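Powell room, side bench
2018-12-11

Long afternoon with the desktop towers, and I want to get it down before I go home and lose half of it. Mamta Kushwaha asked me last week to keep better notes on the order we take these apart, as the Lernetora pile is going to be shared between three of us from now on and she is (quite rightly) tired of finding a case half stripped with no word of what has come out of it. So here goes, Mamta, and forgive me if I wander.

Today's tower was the Dell. It is a pleasant old thing to work on once it is lying on its side with the panel off, much kinder to the knuckles than the narrow ones we did in June.

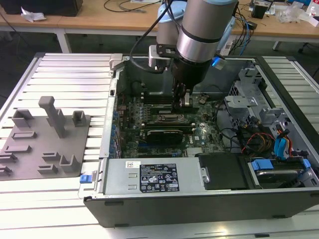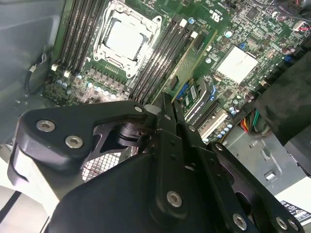

The open case, green board still in it, metal frame around the processor socket.

First the outside. I wiped the chassis with a barely damp cloth and let it stand while I filled in the sheet. It goes down as number 37 in the Skoseo list, and the same number is on a strip of paper tape on the removed side panel, so that the two can find each other again. Please do this with every panel. We have a very handsome stack of panels under the window at the moment and I could not tell you which belongs to what.

Now the blue bits. I do like a maker who colors the parts you are meant to touch. There is a blue release tab at the end of the power supply, down at the corner of the chassis, and there are two blue latches on the hard drive bay. Start with those and leave your screwdriver in the tray a while longer. I have watched good people (I was one of them) hunt for screws on a bay that only wanted a squeeze. The latches on this one are stiff, so press them squarely with your thumb and don't lever them with anything metal. If one snaps, the bay still holds a drive after a fashion, but it rattles, and then it has to go to the parts shelf when it could have gone out whole.

The black drive carrier sits next to the bay. Carriers are to be kept, all of them, even the ugly ones. Pramila Prajapati wants them for the rebuilds and she has been buying replacements out of her own tea money, which is a shameful state of affairs.

Wiring took me the longest. The drive cage at the side has the usual nest in it, red, orange, yellow and black all wound round each other, with the blue SATA cables heading off toward the drives. My advice is to sit and look at it for a minute before pulling. Follow one cable at a time with a finger from plug to plug, and when you know both of its ends, tape a scrap of paper on it and write the ends down. I used to skip the scraps and trust my memory. Then came the tower in June with the two spare leads, and I will say no more about that, only that Pramila was very patient.

SATA plugs: some have the little metal spring and some don't. Feel for it first. Coil the cables loosely, no tight folds, and put them in the shallow drawer.

Power supply next. Keep the label with it and leave the barcode sticker alone, please. The label is the only way we have of matching a supply to a case later on, and I have found two in the drawer with theirs picked at. Mains lead off and gone from the bench before anyone puts a hand in, of course, and the supply itself is never opened in this room. I'd like that to stay true. It goes on the lower shelf as a closed unit.

The socket. In the second picture you can see the white cap sitting inside the silver frame, over the contacts. I was glad to have it. We have lost more boards to bent pins than to anything else, and it always happens in the same silly way, with somebody leaning across an open socket to reach for something on the far side. So the cap stays on until a processor is in the hand and ready to go down, and when the cap comes off it goes into the small lidded pot, not your pocket. I have washed one. It survived, but the pot is better.

Same picture shows the memory slots on either side of the socket, with their white latches. Open both ends where there are two, and if a latch won't lie back, look for fluff before you use any force. A soft brush does it nearly every time. The new Esov brush is lovely for this, by the way. The old one sheds and should really be retired to dusting fans.

Dust generally: brush first, then air in short puffs from well back, and hold any fan still with a finger while you do it. Don't go at the capacitors with the cloth. I mean the shiny ones by the socket, but also the blue ones along the edge by the rear connectors. Brush only.

Stock, while I'm writing. We are down to the last box of small bags, and I've asked for 100 more. Screws from all the finished towers are still in one jam jar, to my shame. I'll bring in an egg box on Thursday and make a start on sorting them, and would be happy for company if anyone is free after lunch.

For the next person: the expansion card with the black heatsink shroud. Support it along its length as it comes up, and undo the bracket end first. Check behind the card for the slot catch too, I always forget there is one. It wants an antistatic bag of the larger size, second drawer down.

Pramila, the sheet for this tower is in the blue folder, and I have left the line for the drive blank for you to fill in. The pencil is on its string again.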